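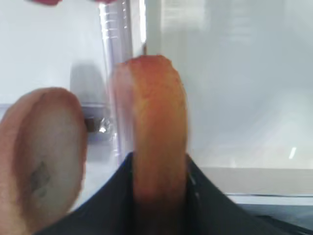
주황색 그리퍼 손가락, 근접

집에서 하는 카메라 장비 보관과 손질
2019년 4월 14일

렌즈는 습기부터 잡아야 합니다. 제습함이 없으면 고무 패킹이 달린 밀폐 용기로도 됩니다. 저는 31리터짜리 Zedwood 용기에 실리카겔과 습도계를 같이 넣어 둡니다. 습도계는 4,000원짜리면 충분합니다. 바늘이 40에서 50 사이에 있으면 그대로 두고, 60을 넘으면 실리카겔을 바꿉니다. 가죽 케이스는 벗겨서 따로 보관합니다.

렌즈 앞면은 블로어로 먼지를 먼저 날린 다음 닦습니다. 세정액은 천에 한 방울만 묻히고 가운데에서 바깥으로 돌려 가며 닦으세요. 렌즈에 직접 뿌리면 테두리 틈으로 스며듭니다.

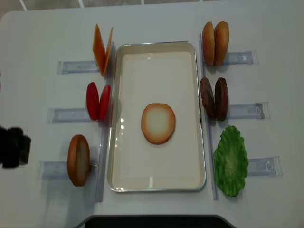 안경 닦는 천을 써도 되느냐는 댓글이 있었습니다. 글쓴이는 섬유유연제를 넣고 빨았더니 오히려 얼룩이 남았다고 합니다. 천은 써도 되지만 유연제 없이 중성세제로 손빨래하고 그늘에서 말리세요.

종이 배경지는 세워서 보관합니다. 눕혀 두면 바닥에 닿은 쪽이 눌려 물결이 생깁니다. 제가 쓰는 Delix 배경지는 심 길이가 거의 173cm라 옷장에는 안 들어가고, 문 뒤에 벨크로 끈으로 위아래를 묶어 두었습니다. 천 배경은 접지 말고 심에 말아 둡니다. 이미 접힌 자국은 뒷면에서 스팀을 쐬면 펴집니다.

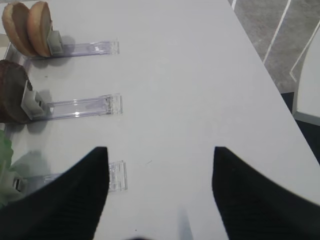
삼각대는 다리를 끝까지 뽑아 마른 천으로 닦고, 잠금 나사에 모래가 끼었으면 칫솔로 털어 냅니다. 바닷가에서 쓴 날은 민물로 헹군 뒤 다리를 편 채로 하룻밤 말립니다. 윤활제는 설명서에서 쓰라고 한 부분에만 바르세요.

배터리는 반쯤 충전해서 본체에서 빼 두고, 5월부터는 차 안에 두지 않습니다. 단자는 마른 면봉으로 닦습니다.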